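Home | About | Join In | News | Contact

Print this page | E-mail this page

Tasters and Diary Keepers Wanted – Olden Fruit Study

Do you eat fruit most days, or wish you did? We would love to have you! The Olden Fruit Study is looking for 200 adults in Treltport and Heline to keep a simple food diary for 30 days, starting in September. Last time we collected 2,772 diary entries and they were a joy to read – people told us about lunchboxes, grandmothers, bad pears and very good plums.
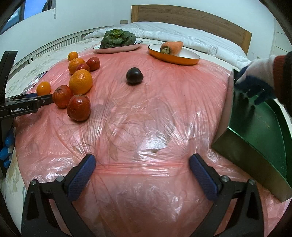 You don't need to be a healthy eater to take part. We want to hear from night workers, students, big families, people who live alone and anyone who buys a bag of oranges and forgets it. All we ask is that you are 18 or over and can spare a few minutes each evening to write down what you ate, when, and whether you liked it.

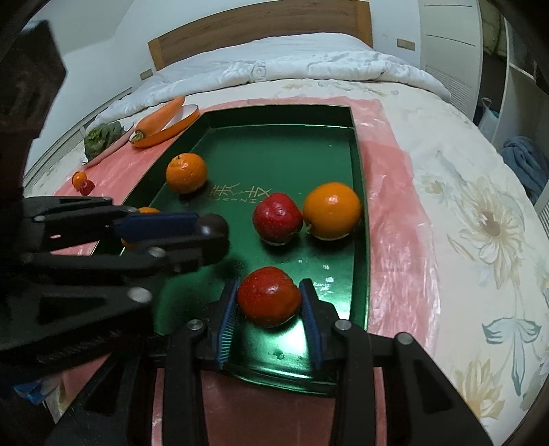
Everyone who joins also comes to one tasting evening at the Tahiri Rooms, starting at 7 p.m. We put out several kinds of fruit and you score them for smell, crunch and sweetness. Apples always start the best arguments, and a glossy red one with pale speckles like this will split a table right down the middle. Bring your opinions, and come hungry!

You will get a grocery voucher when you hand in your diary, plus bus fare for the tasting. Diaries can be on paper or by e-mail, in any language you like.

To sign up, write to Mohcine Ezzat at the study office and tell us your favorite fruit.

Print this page | E-mail this page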